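Brudora Footed Sleeper in Butter Yellow

Light knit, ribbed cuffs, two little felt hearts

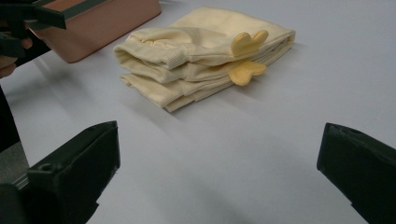 Brudora sleeper in butter yellow, folded.

We've been wanting to carry Brudora for ages, and the first box is finally on the shelf! If you've ever dressed a wiggly baby at three in the morning, you already know how much the small details matter, and Brudora gets so many of them right. The knit is light enough for a warm bedroom but has enough body that it doesn't cling or twist when your little one rolls over. It's also wonderfully soft straight out of the bag – we opened one at the counter and everybody in the shop wanted a turn.

The cuffs are my favorite part. They're ribbed and a bit longer than usual, so you can wear them rolled while the sleeper is new and roll them down as the arms get longer. With my youngest that bought us an extra month in the same size, right when he seemed to be outgrowing everything at once.

The hearts are felt and stitched on by hand at the Raudsepp workshop, where all of Brudora's trims are made. Holger Granström designed the first version for his granddaughter, and the pattern has hardly changed. He did redo the neckline in February after hearing from parents that it was snug going over bigger heads (thank you, Holger!), and everything we have in stock is the new cut.

Fabric and sizing

The knit is 70 percent cotton and the rest is a bamboo viscose. It comes in newborn, 0–3 months, 3–6 months and 6–9 months. Brudora runs a little long in the body, which is great over cloth diapers. If your baby is right between two sizes and you use disposables, I'd go with the smaller one.

Snaps run from the neck down the inside of one leg. They're nickel free and they close with a nice firm click. The feet have no grips on the soles, so once your baby is pulling up to stand you may want the footless version, which we'll have in the 6–9 and 9–12 month sizes later this spring.

Washing

Turn it inside out and close the snaps first. Wash at 85 degrees or cooler with similar colors and lay it flat to dry. Felt can get fuzzy in the dryer, and a hot cycle will shrink the hearts before it shrinks anything else. If they do pucker, a cool iron through a damp dish towel flattens them out again. Skip the fabric softener, as it leaves a coating on the bamboo.

Milk stains come out well with a cold soak and plain soap. Carrots are harder! Sunshine helps, and so does a bib.

Price and ordering

The sleeper is $33, or $25 for the newborn size. Add a matching hat for $9. Gift wrap is free and comes in plain brown paper with cotton string, and we're happy to write out a card for you.

Pickup is at our Plevutbridge store. We ship on weekday mornings, and shipping is free on orders over $70. Unworn sleepers can come back within 35 days with the tag on, including gifts, and you don't need the receipt if it was bought from us.

Butter yellow is here now in all four sizes. Oatmeal and pale green are on order.

Page updated April 22, 2018

Related items

Brudora Knot Hat, Butter Yellow
Brudora Footless Romper, Oatmeal
Inotside Muslin Swaddle, Set of Two
Inotside Terry Bib with Snap
Raudsepp Felt Crib Garland
Newborn Gift Box, Small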